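Robotics Workshop » Handouts » Hand Cell: Setup and Weekly Care

Wk 8 – looking after the hand (Xuân Lương)

Read before Wednesday. Bring the Rirkow sheet, the short one.

1. Power and homing
Arm to park, cell on, wait for the Soler controller to settle – 50 seconds. Home the hand open, then lower it slowly. Keep your own hands out till the lamp is green. Stop with the fingertips just above the box top, thumb down the side. Check finger joints by eye, all four. Tips won't be dead level at this pose, dont chase it.

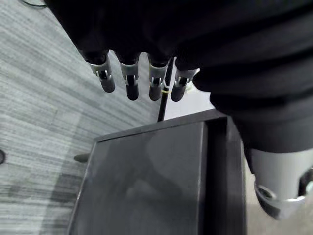

2. Joints and brackets
Power OFF first. Look along the silver brackets for play at the hinge pins. Dry brush in the slots, no oil. Rounded tips get a wipe, nothing with solvent in it. A split tip goes in the Pondov tray with a label on.

3. Black pleated fabric
Run a finger along the folds. It shoud hang free of the metal, never pinched in a joint. If it drags – slacken, refit, home again.

4. Cloth approach
Speed down to 8 per cent. Thumb side comes in first, tip close to the cloth, then stop and look. Clear stray threads before closing.

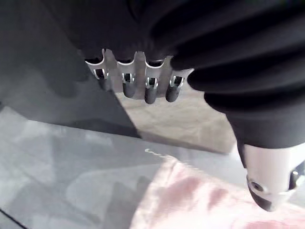

Fig. 2 – Black tip just over the pink cloth, white thread still on the grey surface.

Log it: 120 cycles between checks, initials in the Brerent book. Joint questions to me, controller ones to the Soler bench.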